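Equipment > Floor Care > Walk-Behind Scrubbers > Tindach 700

4 min read
March - by Afolabi Equipment Web Desk

Tindach 700 Walk-Behind Floor Scrubber

The Tindach 700 is a battery-powered scrubber for hard floors in schools, shops, clinics and small warehouses. It washes and dries in one pass. The 700 in the name is the width of the scrub path in millimeters, and the rear squeegee is wider than the deck on both sides, so water thrown out by the brushes in a turn is still picked up.

We sell the machine, rent it by the week and carry parts for it. Units sold before the model change have a different drain hose and a different charger plug. If yours has a gray drain cap, order from the older parts list.

Brushes and pads

The deck takes 2 disc brushes or two pad drivers. Both click on without tools. Lower the deck over the brush, tap the switch, and the hub will pick it up. To take a brush off, raise the deck fully and press the release pedal.

The standard nylon brush suits sealed concrete, quarry tile and most vinyl. Use the soft brush on rubber flooring and on anything with a fresh finish. Grit brushes are sold separately and should be kept off vinyl altogether. Red pads are fine for daily cleaning of smooth floors. Black pads are for stripping and will dull a finish quickly.

Brushes wear unevenly if they are always left on the same side. Swap left and right once a month. Replace them when the yellow marker tufts are level with the rest.

Tanks and solution

The clean water tank fills from the front through a strainer, or from a hose at the back with a float shutoff. Use cold or lukewarm water and a low-foam cleaner. Foam is the usual cause of weak suction - it lifts the float in the recovery tank and shuts off the vacuum before the tank is full. Jirkach Neutral is the cleaner we stock for this machine. Any low-foam product meant for auto scrubbers will do.

Solution flow has three settings. Low is enough for a lobby or a hallway that gets cleaned every day. High is for a first pass on a neglected floor, and it should be followed by a second pass with the brushes up and the squeegee down.

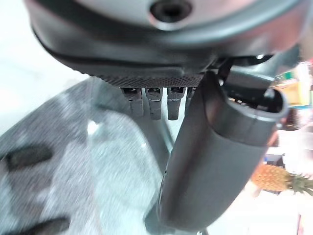 Robot gripper above a gray tabletop

Battery and charging

The battery pack is sealed and needs no watering. Charge it after every shift, even a short one. The onboard charger plugs into a regular wall outlet and stops by itself. For long storage, charge fully, switch off at the key and unplug the pack. Top it up every month.

Run time depends on the floor and the pad. Rough concrete with a grit brush uses a lot more power than vinyl with a red pad. The gauge drops to one bar before the brushes cut out, and the drive will still get the machine back to its closet.

Daily care

Drain and rinse the recovery tank. Leave the lid open overnight. Wipe the squeegee blades and look for nicks. Each blade has four usable edges, so turn it before you buy a new one. Rinse the strainer if the water was cloudy.

Rental terms

The weekly rate includes a set of standard brushes, a charger cord and delivery inside the city. Pads and cleaner are extra. Return the machine with both tanks empty. There is a cleaning fee if it comes back with dirty water in it.

Ordering notes

Ask for part 13 on the diagram when ordering the squeegee kit - it covers both blades and the knobs. The Pokov blade set also fits, but it is stiffer and leaves streaks on textured tile.

The warranty runs for 4,000 operating hours on the drive motor. Brushes, pads, blades and hoses count as wear parts and are not covered. Read the hour meter under the key switch and have the number ready when you call. The parts counter opens at 7:30 a.m.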